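Chapter 6
Gathering Demonstrations

6.1 Scope of the chapter

The preceding chapters took the training set as given. A policy was fitted to pairs of observations and actions, and the question was how well it could be fitted. This chapter deals with where those pairs come from. It covers the choice of task, the choice of rooms and objects, the handling of the tool by the person giving the demonstration, and the checks made before a recording is admitted to the set. Calibration of the camera is left to Chapter 7, and the recovery of the tool's path from video to Chapter 8.

The reader should be familiar with the notation of Section 2.4. An episode is written e, its length in time steps T, and the width of the jaw opening at step t is written w(t). Where two tools are used together, a subscript L or R is added.

6.2 Demonstration without the robot

In teleoperation the demonstrator drives the arm itself. The recorded actions are then, by construction, actions the arm can perform. The cost is that the arm must be present, powered and supervised wherever data are wanted, and few arms are moved more than once or twice in a project.

A hand-held gripper separates the two. The demonstrator holds a tool whose jaws match those of the robot, and a camera fixed to the tool records what the robot's own wrist camera would later record. The arm is absent, so the work can go on in any room with a table. The price is paid afterwards: some recorded motions will lie outside the reach or speed limits of the arm and must be found and removed.

The running example in this chapter is the Civell set, gathered under the direction of Tzu-hsuan Yuen over one June. It consists of 1754 episodes of tabletop sorting and clearing, of which 438 were withheld for testing. Exercises at the end of the chapter refer to its episode table.

6.3 Variation and its sources

Three sources of variation should be kept apart when a collection is planned.

Variation of place covers lighting, furniture, the surface worked on and whatever stands behind it. It is obtained by moving between rooms, and cannot be had cheaply in any other way.

Variation of arrangement covers the positions of the objects at the start of an episode. It is obtained by resetting. A demonstrator who resets by hand tends to fall into a small number of layouts, and the Civell protocol therefore required a fresh layout after every 2 episodes.

Variation of object covers shape, size, colour and finish. Here the temptation is to buy a matched kit. A matched kit gives clean results and a policy that fails on the first item from outside it.
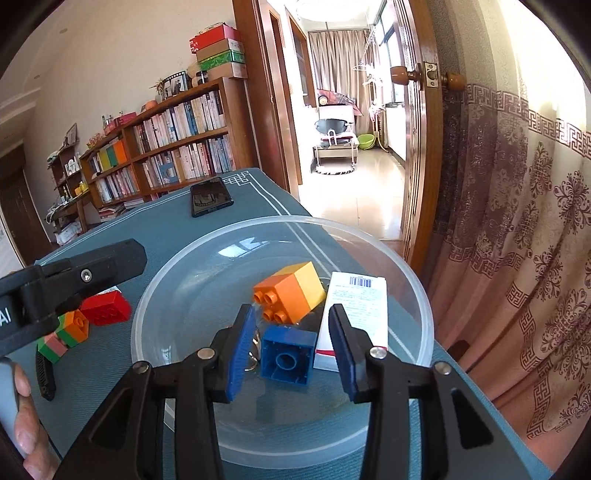 Clutter is treated in this book as a property of the relation between the target and its neighbours. An item standing alone can be approached from any side; the same item in a container can be approached only along those paths that clear both the wall and the other contents. The blue brick in the bowl lies on its side with its hollow underside exposed, and the white box leans close by on the right, so the choice of where each jaw should go is already restricted before the tool descends. The translucent wall adds a second difficulty, in that the pattern of the cloth shows through it and the edge of the container is less distinct than that of an opaque one. Both conditions should be represented in the set in known proportions.

6.4 Size of a session

Fatigue shows in the data before the demonstrator reports it. The usual signs are a shorter pause before closing, a wider spread in w(t) at contact, and more second attempts. In the Civell protocol a session was closed at 50 episodes, whatever the state of the work. Discarded episodes counted towards this limit.

Second attempts need a rule of their own. An episode in which the first grasp slips and the second holds may be kept, provided that the whole of it is kept. Trimming the failed grasp leaves a jump in the path, and the policy has no means of accounting for it. Section 6.5 sets out the acceptance checks in the order in which they are applied.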